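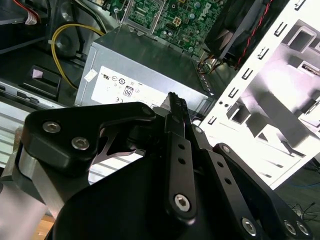

Hatice Akgül wrote in after the last post to say that a power supply in an office desktop should be treated as a consumable, and that opening the case to look at one is a waste of an evening. Replace it at the first odd reboot, she says, and spend the time on backups.

I agree about the backups. On the rest I am less sure, mostly for reasons of fit. The machine is a Dell, and the big manufacturers have a long habit of using their own board layouts and their own power connectors. Before ordering anything you have to open the case anyway, if only to read the label and look at what plugs in where. So the evening is spent either way.

The symptom, for anyone who skipped the earlier post: the computer shuts off without warning under load and then refuses to start for a minute or so. No error in the system log except the usual entry noting that the previous shutdown was unexpected. Memory test clean overnight. Disk fine. Processor temperature well inside limits right up to the moment the power goes. That leaves the supply, the board, or something loose between them.

Order of work, as I wrote it in the notebook:

Shut down, switch off at the wall, pull the cord. Hold the power button in for a few seconds to drain what is left. Side panel off, case flat on the bench. Touch bare metal on the chassis before touching anything else.

Dust first. I use short bursts from a can and hold the fan blades still with a finger, as a fan spun up by compressed air can be pushed past its rated speed and it does the bearing no good. Vent slots on the supply get the same treatment, from outside. I do not open power supplies. The large capacitors on the primary side can hold a charge long after the cord is out, and there is nothing in there I am equipped to repair.

Then the label. Read the output table and not only the total. A supply can have plenty of total wattage and still be short on the 12 volt rail, where the processor and any graphics card take nearly everything. Mine carries an 80 efficiency badge, which concerns how much is lost as heat between the wall and the outputs. It says nothing about age or condition, and people buy on it as if it did.

Then the connectors. The four-pin ones deserve more attention than they get. Press the latch, pull straight up by the plug body, never by the wires, and look at the pins. Brown or melted plastic around one pin means a poor contact that has been running hot. Reseat until the latch clicks. A plug can sit one millimeter proud and still pass enough current to boot, then drop out when the load goes up, and that would match my symptom exactly.

I reseated everything, closed up and ran the Trolov load test at full tilt. It stayed up for 234 minutes before I stopped it. Before the reseat it had never lasted past the first 4. I would like to call that a fix, but an intermittent fault that has gone quiet is still an intermittent fault, and Deming Lu has already reminded me of the monitor I declared repaired twice.

So I have hedged. There is a spare supply on the shelf, bought secondhand through Pullinley, with the same connectors and the same mounting holes. I checked the screw positions against the chassis with a ruler before paying. I have not tested it under load. A paperclip test only shows that a supply turns on, and readings from an idle supply can look perfect on one that sags badly the moment it is asked for current. If the shutdowns come back, it goes in, and the old one goes to electronics recycling.

On cost, which was the other half of Hatice's message: the spare was 3 hours of looking and not much money. A new machine of the same class from the local shop is 700, and most of that would buy a faster processor for a computer whose heaviest regular job is indexing the scanned parts catalogs. I can't justify it yet.

Two small notes for anyone doing the same job on a similar case.

Photograph the cabling before you unplug anything. Twisted fan leads in particular like to end up against the blades when the panel goes back on. Listen for a tick in the first few seconds after startup.

Keep the case screws separate from the drive screws. The threads differ, and the wrong one will go in for two turns and then bind.

Robel Tesfamariam asked for the settings I used in the load test. I will put them in the comments when I have copied them off the other machine, along with the rail voltages from the start and end of the run. The 12 volt figure moved very little.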